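Unit 5: Civilian Control and the Organization of a Defense Ministry
Course handout, Introduction to Public Administration
Prepared by Chun-yin Yip; revised by Kwok-wai Yu 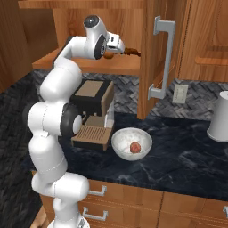

Purpose of the unit

This unit examines how a defense ministry divides authority between elected officials, career civil servants and uniformed officers. Students should come to class able to explain the difference between command, administration and advice, and to identify which office holds each of these powers in a given system. Unit 4, on budget authority, is assumed.

Key terms

Command: the power to give orders to forces in the field.
Administration: the power to manage people, pay, property and contracts.
Advice: the duty to give a professional opinion to the minister or cabinet, whether or not it is followed.
Permanent secretary: the senior civil servant in a ministry, usually its chief accounting officer.

5.1 Three basic arrangements

In a separated ministry, civil servants and military staff work in different buildings and under different rules. Papers pass from the service headquarters to the ministry, where they are reviewed before reaching the minister. The review offers a check on spending, but it can be slow, and officers often complain that their reasoning is lost on the way.

In an integrated ministry, military and civilian staff share directorates. A directorate for personnel might be led by a civil servant with a deputy in uniform, or the reverse. Decisions tend to move faster. The main risk is that responsibility becomes hard to trace when a project fails.

In a dual-headed ministry, the permanent secretary and the senior officer hold equal rank and report jointly to the minister. Each has a defined field, and matters that fall between the two must be signed by both.

5.2 Case study: the Tirnia reorganization

The case used in this course is the teaching case of Tirnia, a small coastal republic with a separated ministry. The ministry sits in the capital, Unden, and the service headquarters are in Clastville. Under the old rules, a purchase request from any service passed through 12 separate offices before approval. The Michalski Report recommended that this number be reduced to 5, and that one department be given charge of all purchases shared by two or more services.

The cabinet accepted the report in June, with two changes. Authority over major equipment stayed with the permanent secretary, and the new department was required to file its accounts with the legislature every year. A total of 1,144 posts were moved from the service headquarters to the ministry. Staff whose posts were moved kept their rank and pay grade.

Students should pay close attention to the second change. The report itself had little to say about the legislature, and the reporting rule was added after the defense committee objected to the first draft of the bill.

5.3 Points of dispute

Supporters of the reorganization held that a single department would end duplicate orders for fuel, vehicles and medical supplies. Critics in the smaller services feared that the army, with the largest staff, would fill most of the senior positions. The bill answered this concern in part by requiring that the head of the department be drawn from a different service at each appointment.

A further dispute concerned advice. Before the change, each service chief could write directly to the minister. The first draft removed this right. The final text restored it for matters of safety and discipline only, and all other advice now passes through the new department.

5.4 Reading and written work

Read the summary and the second chapter of the Michalski Report in the course packet, together with the short note on accounting officers. The annexes are optional.

Prepare a memorandum of no more than two pages, addressed to the permanent secretary of Tirnia, on whether the right of direct advice should be widened. State your recommendation in the first paragraph. Refer to at least one of the arrangements in section 5.1 and identify the office that would carry the added work. The memorandum counts for 30 percent of the unit grade and is to be handed in at the start of the seminar. Late work is subject to the rules in the course outline.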